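Garment rail sagging in the middle, tube wall thickness or span?

Posted in: Storage and Fittings

mk_tolland
I have a freestanding rail in the utility room, a Taton, white tube, splayed feet. Loaded with winter coats it drops visibly at mid-span and does not fully come back when unloaded. Trying to decide between a thicker tube and a center support.
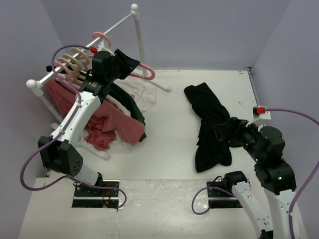

White tubular rail, ball finials, pink and beige hangers.

Mine has a clear span of 62 inches between uprights. Tube is 19 mm outside diameter. I don't have a wall thickness because the end caps are pressed in and I haven't wanted to wreck one.

gradient_descender
If it doesn't come back, you have yielded the tube or the joint has moved. Check the joint first. Put a straightedge along the rail with nothing on it. If the tube is straight but the whole thing sits low, the sockets have opened up. If the tube has a bow in it, you have yielded the tube.

Deflection under a spread load goes with the fourth power of span, so a center support does far more than a thicker wall. Halve the span and each half sags a small fraction of what you had.

pelmet
Agree on span. Disagree that it solves the problem on a freestanding unit. A center post needs a foot, and the foot lands where the shoes go. On a closet rod fixed to a wall you use a hook bracket from above and lose nothing. On a freestanding rail I would go up in diameter.

Stiffness goes roughly with the cube of diameter at the same wall. 19 to 25 mm is better than double.

gradient_descender
Fine if the sockets accept 25. They won't. He would be drilling out castings or buying a new frame.

mk_tolland
Straightedge result: the tube is bowed. Gap at the middle is a bit under a quarter inch with no load. Sockets feel tight, no rock in them.

Sockets are molded plastic, and there isn't enough material around the bore to open them up.

oldstock_lou
Bowed tube can be turned over. Rotate it half a turn so the bow faces up, load it, and it will sit close to flat. I've had a Nesby rail like that since I moved in here and it's still going. Free fix.

pelmet
That works until the next set of coats. The load that bent it one way will bend it the other way. The tube got no stronger by being flipped.

oldstock_lou
It got slightly stronger by being bent, if you want to be picky about it. But in reversed bending you lose that again, so I'll give you the point. It's still free.

hexkey_9
What is the actual load? People guess low. A wool overcoat on a wooden hanger is over 5 lb. Put a bathroom scale under one foot, then the other, loaded and unloaded, and add up the differences. Keep the feet level with a board of the same height as the scale or the reading is off.

mk_tolland
Did this. Difference is 62 lb with everything on it, which is more than I would have said. Most of the heavy stuff was bunched in the middle.

hexkey_9
Then move it. A load at the center gives 1.6 times the deflection of the same load spread evenly, and twice the bending moment. Coats at the ends, shirts in the middle.

gradient_descender
Seconded. Also check what the tube is made of. A magnet will tell you if it's plain steel. If it doesn't stick, it may be aluminum, with about a third of the stiffness, and swapping to steel in the same diameter is the whole answer.

mk_tolland
Magnet sticks. So plain steel, presumably thin wall.

finch_rowe
Bornusex sells 19 mm steel rail by the length with a heavier wall, part 2435. It's chromed, so it won't match white. I used it in a hall closet. Cut it with a pipe cutter and deburr the inside or the end caps won't seat.

pelmet
Going to a heavier wall at the same diameter is the least efficient way to add stiffness. You pay for steel near the middle of the section, where it does little.

finch_rowe
It's the only one that fits his sockets, though.

pelmet
Or a solid hardwood dowel pushed inside the existing tube.

gradient_descender
Please don't. Wood is so much less stiff than steel that the dowel adds next to nothing. It might stop a thin tube from kinking.

mk_tolland
Ordered one length of the Bornusex. Coats are split between the two ends for now, and the old tube is turned over per Lou. Gap under load is down to 4 mm measured from a string pulled between the sockets.

oldstock_lou
Leave it like that and send the new one back.

hexkey_9
Measure it again in March when the coats have been on it all winter.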